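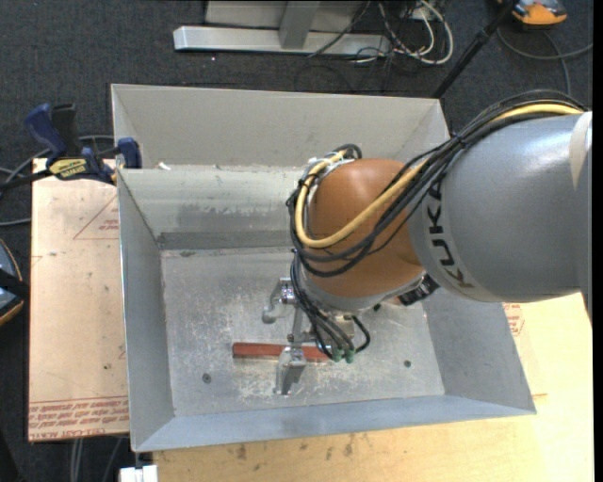 Sheet-metal bin, bottom and inner walls.

January 15, 2023
By the Facilities Safety Desk, Holach

Storage Area Inspection Checklist with Comments
Site: Groniton parts warehouse, Fandcombe Road
Areas covered: receiving, racking, bin storage, battery room, exits

Ratings used: OK = meets requirement. MINOR = correct within 20 working days. MAJOR = correct before the area is used again. N/A = not present at this site.

1. Receiving

1.1 Dock plates seated and free of cracks. OK.
1.2 Wheel chocks available at each door. MINOR. Door 3 has one chock. A pair is required.
1.3 Dock lights working. OK. Lens on door 1 is dirty.
1.4 Floor free of standing water. MINOR. Water enters under door 2 in heavy rain. The seal was replaced last year with the wrong profile. See work order from the previous inspection, still open.
1.5 Trailer restraint signs legible from the driver's side. OK.

2. Pallet racking

2.1 Load signs posted at the end of each run. MAJOR for run C. The sign gives 2000 lb per level, but the beams on run C were moved up when the tall cartons came in and the rating was never checked against the new spacing. Unload the top level and keep it empty until Li Storage Systems confirms the figure in writing.
2.2 Uprights free of dents. MINOR. Run A, second upright from the aisle, has a shallow dent on the front face below the first beam. Measured against the gauge and within the green limit. Mark it with tape and measure again in February.
2.3 Beam locks in place. MAJOR, corrected during inspection. Two locks missing on run B, level 2. Spares were in the cage.
2.4 Anchor bolts tight. OK. Checked by hand wrench, every fourth upright.
2.5 Column guards fitted at aisle ends. OK.
2.6 Pallets in sound condition. MINOR. Broken deck boards on several pallets in run D. Pull and scrap. Do not turn them over and reuse them.

3. Open bins and containers

3.1 Walls straight enough that parts do not catch on removal. OK.
3.2 Rims free of burrs and sharp edges. MINOR. One burr found on a bin by the wash station. File it down and run a gloved hand along the full rim afterward.
3.3 Bottom surface. Scratches and scrape marks are acceptable. Cracks, holes and raised metal are not. OK.
3.4 Fasteners flush or below the surface, none loose. OK. Inspectors should check these with the bin empty, and should not sign this line from the aisle.
3.5 Scrap and packing material removed at the end of each shift. MINOR. The written procedure says "regularly." Replace with "end of shift."
3.6 Fill level at least 2 inches below the lowest point of the rim. OK.
3.7 Stacking feet seated. N/A. Stacking is not allowed at this site.

4. Battery room

4.1 Ventilation fan running while chargers are on. OK.
4.2 Eyewash station tested weekly. MAJOR. The tag has gaps and the flow from the left nozzle is weak. Flush the line, replace the nozzle and restart the log. No watering of batteries in this room until done.
4.3 Neutralizer on hand and within date. OK.
4.4 Charger cables off the floor. MINOR. Hook missing at station 4. Same finding as last time.
4.5 Face shield and apron stored clean. OK. The apron is stiff at the neck strap and will need replacement by the next cycle.

5. Exits and fire equipment

5.1 Exit doors open with one motion. OK. East door needs more push than the others. Closer to be adjusted.
5.2 Exit path at least 40 inches wide. MINOR. Path by run D narrowed by empty pallets. Cleared while we were on site. Paint the floor line again so that the limit can be seen.
5.3 Extinguishers mounted, charged and tagged. OK.
5.4 Sprinkler clearance of 18 inches above stored goods. OK in all runs.
5.5 Emergency lights, 90-minute test. Not performed. Site could not release the circuit during working hours. Schedule separately and attach the result to this sheet.

General comments

The checklist now has more than 25 lines, and section 4 will be split off into its own sheet at the next revision. Battery room findings tend to go to a different supervisor and have been delayed when filed with the racking items.

Repeat findings this cycle are 1.4 and 4.4. Under the Holach procedure, a third repeat moves a MINOR to a MAJOR without further review.

Corrections to 2.1 and 4.2 must be shown with a dated signature on the work order. A verbal report is not accepted for either item. Return the completed sheet to the Safety Desk and keep one copy on the board by receiving.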